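プラヴェル(Pravell)の公開見学会で、手持ちグリッパーの体験をしたいです

Manon Beaudoin
投稿:11月

はじめて投稿いたします。日本語は勉強中ですので、読みにくい文がありましたらお許しください。

スカーカドコム(Skarkudcombe)で行われるPravellの公開見学会に、娘と申し込もうと考えています。娘は12歳で、ロボットの腕よりも「手」のほうに興味があります。案内のページによりますと、午前はロボットアームの実演を見学し、午後は希望者が手持ちのグリッパーを使って、机の上の物をつかむ作業を体験できるそうです。参加費は一人3,000円です。

うかがいたいことがいくつかございます。

まず、グリッパーは子どもの手でも使えるものでしょうか。娘は同じ年の子の中でも手が小さいほうです。両手に一つずつ持つと書いてありましたので、重さが少し心配です。

次に、体験の時間はどのくらいでしょうか。案内には「午後」としか書いてありません。帰りのバスの時刻を決めたいと思っております。

それから、作業の記録を研究に使うための同意書があるそうですが、同意しない場合でも体験に参加することはできますか。

前に別の会社の見学会に行きましたが、そのときはガラスの向こうから見るだけでした。娘はとてもがっかりしましたので、今度は先によく調べてから行きたいと思います。どうぞよろしくお願いいたします。

ジェームス(James)
回答

公式に電話したほうが早いと思います。
自分が行ったときは午前だけで帰りました。アームの実演はよかったです。駐車場はすぐいっぱいになります。

Osian Prosser
回答

こんにちは。私も日本語が母語ではありません。春の回に甥と二人で参加しましたので、覚えていることを順番に書きます。今回と内容が違う可能性がありますから、最後は主催者に確認してください。

グリッパーの大きさについて。甥は当時、娘さんより一つ下でしたが、使うことができました。重さは、最初は軽いと感じますが、続けて持つと手首が疲れます。片手だけで練習を始めてもよいと係の方が言いましたので、甥は右手だけで始めて、慣れてから左手も使いました。指を閉じる力はあまり必要ではありません。難しいのは力よりも角度のほうです。

体験の時間について。私たちの回では、説明を聞いて、練習をして、それから一人ずつ交代で作業をしました。待つ時間もありますので、バスは遅い便を選ぶことをおすすめします。駅までのバスは片道840円でした。両替ができない車両がありましたので、小銭を持って行くと安心です。

同意書について。私たちは署名しましたので、署名しない場合のことは自分では経験していません。ただ、隣の家族は「記録なし」の札をもらって、同じ机で体験していました。申し込みの備考欄に前もって書くと、当日の話が短くなると思います。

服装は、袖が広くないものがよいです。私は袖の大きい上着で行って、机の物に何度も触ってしまい、少し恥ずかしかったです。髪の長い方は結ぶように言われました。

Manon Beaudoin
コメント

Osianさん、とても丁寧なお答えをありがとうございます。備考欄に書いてみます。もう一つだけ、よろしいでしょうか。「角度が難しい」というのは、どういう意味ですか。家で練習できることがありましたら、娘にさせてあげたいです。

Jamesさんもありがとうございます。私たちはバスで行きますので、駐車場は大丈夫です。

グレヴォン(Grevon)
回答

横から失礼します。見学会の体験には2回参加しました。角度のことは私もたいへん苦労しましたので、私の理解で説明いたします。

人間の手で細い棒を取るときは、指の腹が自然に棒の形に合います。グリッパーの指は二本で、まっすぐに閉じます。ですから、机の上に寝ている棒を取るときは、棒の向きに対して指が左右から来るように、先に手首を回しておく必要があります。向きが合わないまま閉じると、棒が回ったり、すべったりします。私の最初の失敗は全部これでした。

もう一つは高さです。指の先を机に強く当てると、布やビニールのカバーがいっしょに動きます。少し上で止めて、ゆっくり下ろすほうがうまくいきました。棒が何本も並んでいるときは、端の一本から始めるのが楽です。真ん中から取ろうとすると、隣の棒も動きます。

家での練習には、台所のトングと割り箸で十分だと思います。チェックのテーブルクロスがありましたら、線を目印にして、棒をどの向きに置いたかを確認することができます。はじめは寝かせた棒を持ち上げるだけにして、次に持ったまま棒を立てて、先をそっと机につけてみてください。立てたときに傾く場合は、つかむ位置を少し上か下に変えます。

両手を使うときは、待っているほうの手も大切です。私は右手に集中しすぎて、左のグリッパーで隣の棒を押してしまいました。使わない手は、机の端の近くで休ませておくとよいでしょう。 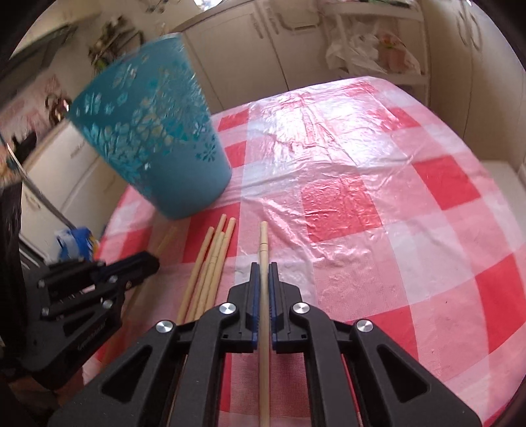 急いで閉じると、せっかく合わせた向きがまたずれます。閉じる前に一度息を吐くようにと、係の方に教えていただきました。娘さんがトングで落ち着いてできるようになりましたら、当日の練習の時間はそれほど長く必要ないと思います。申し込みの返事は、私の場合は夕方にメールで届きました。迷惑メールの箱に入っていましたので、そちらも見てください。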